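Corow Institute — Hospitality Operations
Unit 8: Cold Storage of Packaged Drinks

Students should revise these notes before the December practical.

Drawer units are loaded from the back forward. Cans may be laid on their sides, end to end, provided the drawer closes freely. Glass bottles are placed first and kept clear of the front edge. Each can is checked for dents and a sound tab before it is stored — damaged stock is recorded on the Neltorar sheet and set aside. Labels need not face forward in a drawer.

The practical is worth 60 marks and is held in the Mahlangu kitchen.

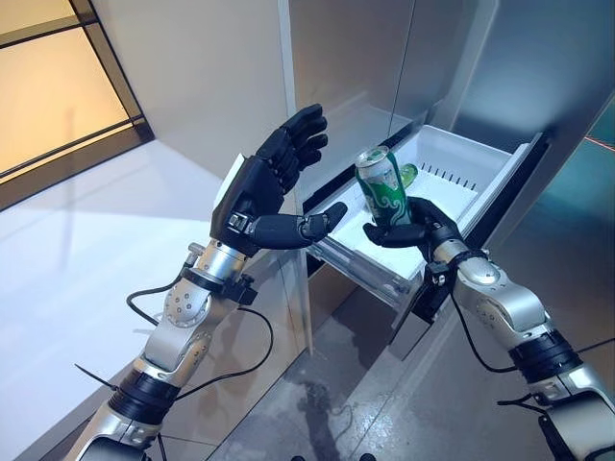
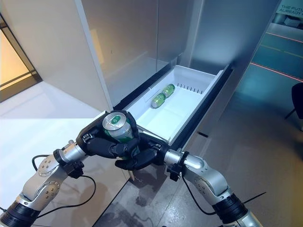

Figure 2. A green drink can held at an open refrigerator drawer (both views).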